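Endale Herd Records — Set-Up Guide
Section 4: Entering Does, Bucks and Kids

Complete Section 3 (Herd name and tattoo sequence) before you start. The steps below apply to the desktop edition and to the barn tablet. Where the two differ, a note says so.

4.1 Adding a foundation animal

A foundation animal is any goat already in the herd when records begin, or any goat bought in. Animals born on the farm are entered through the Kidding screen (4.3).

1. Open Herd, then Animals, then New.

2. Choose Doe, Buck or Wether. This field locks on saving.

3. Enter the registered name exactly as it appears on the certificate, including the herd prefix. The name field holds 25 characters. Longer names go in Full Name on the second tab, and the short form is used on barn lists.

4. Enter both ear tattoos. Right ear is first, left ear second. For LaMancha and other short-eared goats, select Tail Web and enter right and left in the same order.

5. Enter the date of birth. If only the month is known, enter the month and check Estimated.

6. Select the breed. For grades and experimentals, select the breed of the sire and check Grade.

7. Press Save. The animal is given a herd number, which stays with it after sale or death and is never reissued.

Caution: Do not enter the same goat twice under a barn name and a registered name. Milk weights are attached to the herd number, and two numbers cannot be merged once a test day has been closed.

4.2 Linking sire and dam

1. Open the animal and go to Pedigree.

2. Press the empty Sire box and type the first three letters of the name. Bucks in the herd are listed first, then outside bucks.

3. If the buck is not listed, press Add Outside Sire. An outside sire needs a name and a registration number only. He does not count toward the herd limit of 200 active animals.

4. Repeat for Dam.

5. For leased bucks, open Service and enter the first and last day of the lease. Breedings dated outside the lease are flagged in yellow — they can still be saved.

Note: Linked parents fill in the pedigree as far back as records exist. Typing over a filled box breaks the link for that box and everything behind it. 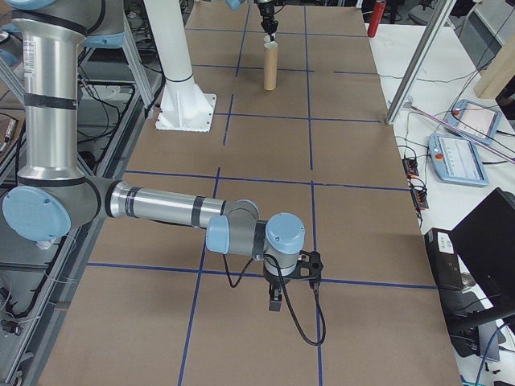 Torquil Baird wrote in to say that the flag also comes up when a doe was bred on the last evening of the lease and the entry was made after midnight. The program takes the date of entry unless the breeding date is typed in, so he now fills in the date by hand each time. We recommend the same for any breeding recorded later than the day it took place.

4.3 Recording a kidding

1. Open the doe and press Kidding. If a breeding is on file, the sire and the due date are filled in. Check the sire against your own notes if more than one buck was used in the same heat.

2. Enter the date and the number born, including stillborn kids.

3. Complete one line for each kid: sex, birth weight, horned or polled, and color. Birth weight may be left blank and added later.

4. Select how the kids will be raised (Dam, Bottle or Mixed).

5. Press Save. Each live kid receives a herd number and the next tattoo in sequence.

Note: Tattoo numbers are reserved at saving, even if the kid is sold before it is tattooed. To release a number, open the kid and press Clear Tattoo on the same day.

Caution: A kidding saved under the wrong doe must be removed with Undo Kidding. Deleting the kids one at a time leaves the doe marked as fresh, and her days in milk will be wrong for the whole lactation.
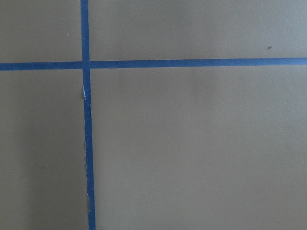

4.4 Messages on these screens

Message 19: Tattoo already in use. Another animal in the herd has the same pair of tattoos. Check sold animals as well as active ones.

Message 25: Parent younger than offspring. Check both dates of birth.

Message 297: Sequence not set. Return to Section 3 and enter the year letter.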